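Gutola summit from the Grodmont side — doable in a day with a bad knee?

Posted in Trail Talk > Day Hikes

mudseason_again

So I've been staring at Gutola from my kitchen window all summer and I finally want to go up it. I did the Briltport side a few years back, before my knee went sour, and what I remember is that awful last stretch of slab where you're basically hugging the rock. Going up was fine. Coming down I sat and slid most of it and ruined a pair of pants.

I've been reading that the Grodmont trail is longer but kinder. The map says 2,387 feet of gain, which doesn't scare me, it's the coming down that does. I can get a Monday off in September. Is the footing really better over there? And is the water crossing a problem if it's rained? I'd be driving up from the Toledo area the night before, so I'd hate to get turned back at the brook. 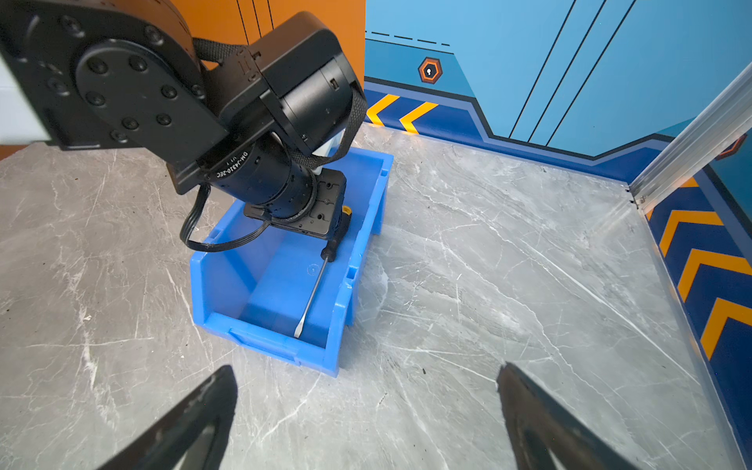 pinecone_dave

The brook is the easy part that time of year. Rocks are big and flat and there's a log someone wedged in just upstream. If it's pouring, wait a few hours and it drops fast.

Footing is better than Briltport, yes. Lots of dirt, some roots. Bring poles. That's all I got.

ridgewalker_lou

I've gone up from Grodmont more times than my family thinks is normal, so here goes! My knee isn't great either (old skiing thing) and I won't go down the Briltport slabs anymore, period. The Grodmont trail starts on an old logging road and it's so gentle for the first hour you'll wonder if you took a wrong turn. You didn't. Just after the second clearing it bends left and goes into the spruce, and the climbing starts there.

The steep bit is maybe a third of the whole thing, with stone steps somebody put a lot of work into. They're tall though — I mean really tall if you're short like me — and I take them sideways on the way down with both poles planted below me. Slow, but I've never had to sit.

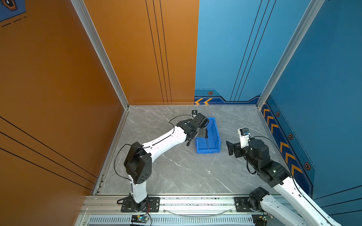 Once you're past the steps you come out on a shoulder with little scrubby trees and your first view back toward Grodmont. I always eat half my lunch there. There's a false summit after that, and it gets me every single time even though I know it's coming. From the false top it's 300 yards of easy ledge to the real one.

Start early. I like to be walking by 7 so I've got all the time in the world coming down, which matters more than anything else with a knee. The parking lot is small too, and even on a weekday it fills up when the leaves start turning. 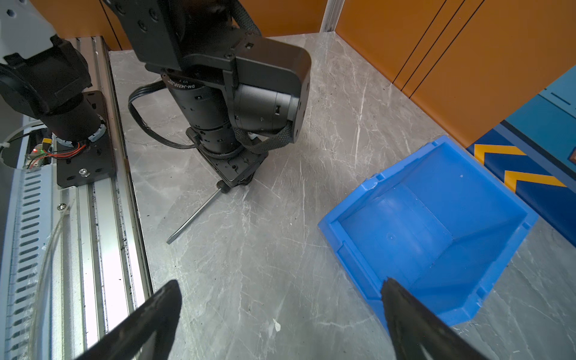

Couple of other things. Wear the brace from the car, don't carry it up and put it on at the top like I used to. Shorten your step on the logging road at the end, too. You'll be tired and want to stride out because it's flat, and that's when mine starts barking. Oh, and take a warm hat. It was 70 at the car last time and I was wearing everything I owned on top.

If you get to the shoulder and the knee is already talking, turn around there. It's a really good hike all by itself and I've done it just that far on purpose. 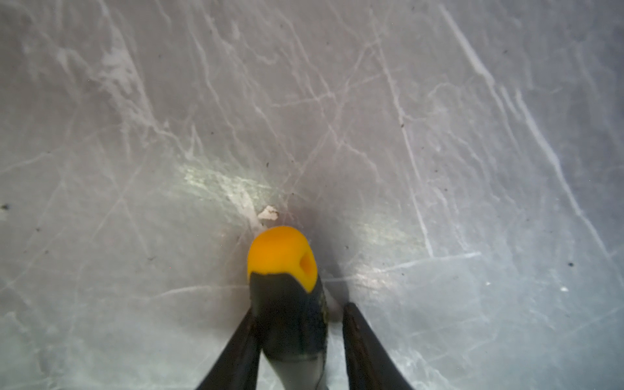 Posted by switchback_sal, Trail Talk member

I'm going to disagree a little with the poles advice above. Poles are great on the dirt but I put mine away on the stone steps, I kept jamming a tip in the gaps and nearly went over. Use your hands on the trees, there's plenty to grab.

Also the sign at the first junction is down, or it was when I went through in the spring. Stay right. Left takes you to the pond and it's 3 miles before you figure that out, ask me how I know. The pond is pretty, at least.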